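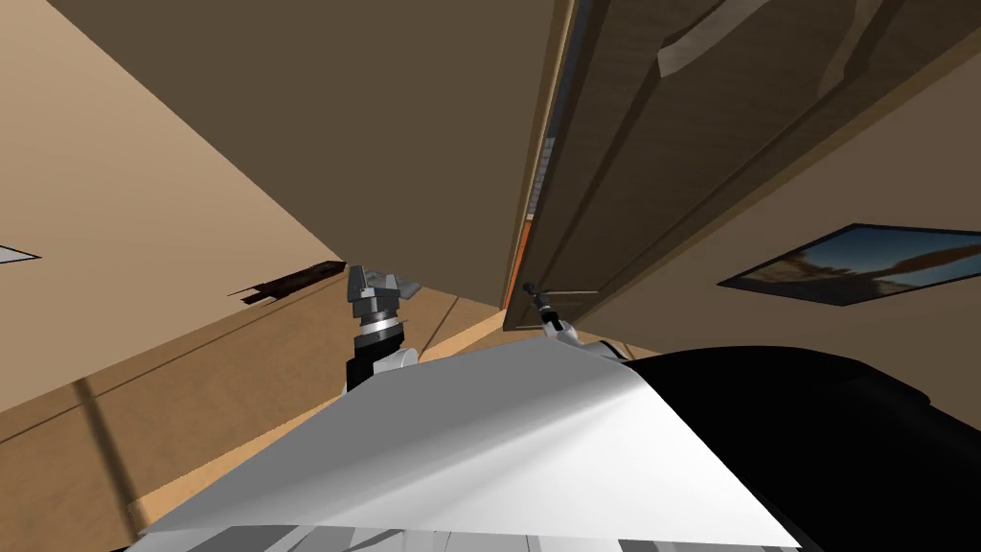

Figure 3. Simulated head view from the Fillard household set.

5.2 Failures hidden by the success score

The success rate reported for the Flultevow controller in our February runs should not be taken at face value. Of 758 simulated episodes, the scoring script marked most as completed, and we were ready to publish that number until we replayed a sample of 100 by hand. In 20 of them the robot had ended in a posture that no operator would accept on a real machine. The script checks the final state of the target object and nothing else, so a badly tilted body costs the controller nothing. Figure 3 gives a sense of what the policy has to work with in such a posture: the door and the framed picture on the wall lean hard to one side, the torso shell fills most of the lower half of the view, and the left gripper is partly hidden behind it. We doubt that any useful estimate of hand position can be drawn from input of this kind.

Two explanations have been put to us. The Brunner planner, which supplies the waist targets, may allow joint angles well outside the range used in training. The other view blames the Cuvier contact model for letting the body settle where a real one would fall. We tested the first by narrowing the waist limits and repeating 5 of the worst episodes. The tilt got smaller in each, but the controller still kept moving its arms with poor sight of them. That is too few runs to clear or convict the planner, and we have no test yet that isolates the contact model.

Until one exists, we report the original score only next to the hand-checked sample. Earlier results obtained with the same script deserve the same doubt, ours included.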